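Tevby Two-Arm Cell: Setup and Care FAQ

Last updated September 4, 2020
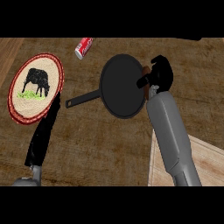 Simulated table view with both arms in reach of the plate and the pan.

What do I start first, the cell or the simulator?
The simulator. Load the kitchen table layout and run both arms there before you power the real cell at the Toledo shop.

The simulated view has black bands at top and bottom. Is my display set wrong?
No. Leave the scaling alone. Stretching the view to fill the window changes the shape of round items like plates and pans.

Why does the right arm look larger than the left?
It reaches farther into the view. Both arms use the same model file.

How often do the grippers need service?
Every 2000 cycles. Wipe the fingers, check the finger screws and run one full open and close on each side. At every second service, replace the finger pads too - the part is Skostel kit 1833.

An arm stops short of the pan handle. What should I check?
Re-zero the wrist joint first. If it still stops short, compare the table height in the layout file with the height of your real table.

Can I add my own objects?
Yes, up to seven per layout. Save under a new name, as Toltasia updates overwrite the stock files.

I get fault 7 at startup. What is it?
The left and right controllers started out of order. Power both down, wait two minutes, then start the left one first.

Where are the old layouts?
Layouts from before July are in the archive folder. They open as read-only.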